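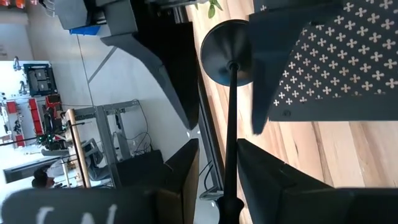
Fig. 4.1 A perforated dark panel over a floor of honey-coloured planks.

Chapter 4: Wood and Water

I once bought a small oak shelf at a market in Nurnness, carried it home in April and put it up over a radiator. By winter it had a split down one end wide enough to post a coin through. I was cross with the seller for weeks, which was unfair of me, as the fault was all mine! I'd treated wood as if it were finished with the world once it had been sawn, and it never is.

Wood takes in water from damp air and gives it back to dry air, and it goes on doing this for as long as it exists. The beams in an old church are still at it. When the water goes in, the cell walls swell, and when it comes out they shrink again. We call this movement, and it's the one word I'd like you to carry through the whole chapter.

The awkward part is that a board moves by different amounts in different directions. Along the grain you can pretty much ignore it. Across the grain you can't, and a board cut so that the growth rings lie flat to its face will move more across its width than one where the rings stand upright (we'll draw both in section 4.2, so keep a pencil handy).
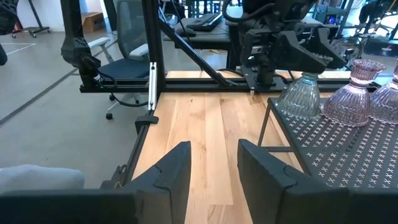 Why do floor fitters leave a gap at the walls?
The boards need somewhere to go when they swell in damp weather, and a floor fitted tight against the skirting can push itself up into a ridge.

The hall floor at Darkmont is the case I always come back to. It was laid with 1,601 boards, each cut to the same width, and stacked in the building for only 2 days before fitting began. The heating was off at the time. Once it came on, gaps opened up all over the place, and people kept losing pens down them. The firm that put it right, Alura, lifted 248 of the boards and left the rest alone — a sensible choice, I think, though you're welcome to argue with me when we get to the exercises. 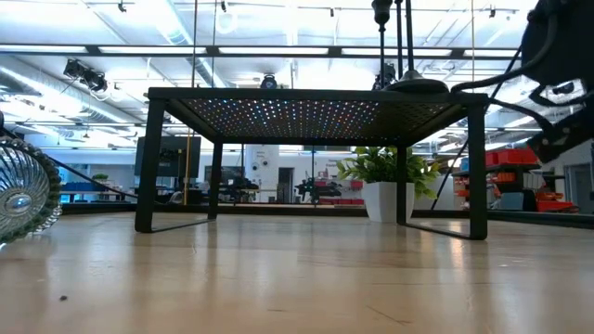 What the fitters should have done first was check the moisture in the boards and compare it with the air in the room. A pocket meter with two pins will do it, and you'll be using one in the practical. Push the pins in along the grain, take your reading well away from the ends, and write it down before you move on. I've lost more good readings to a poor memory than to a flat battery.

You'll also need a strip of pine 50 mm wide, a ruler and a warm cupboard. Measure the width of the strip now, before you read section 4.1, and put the strip in the cupboard.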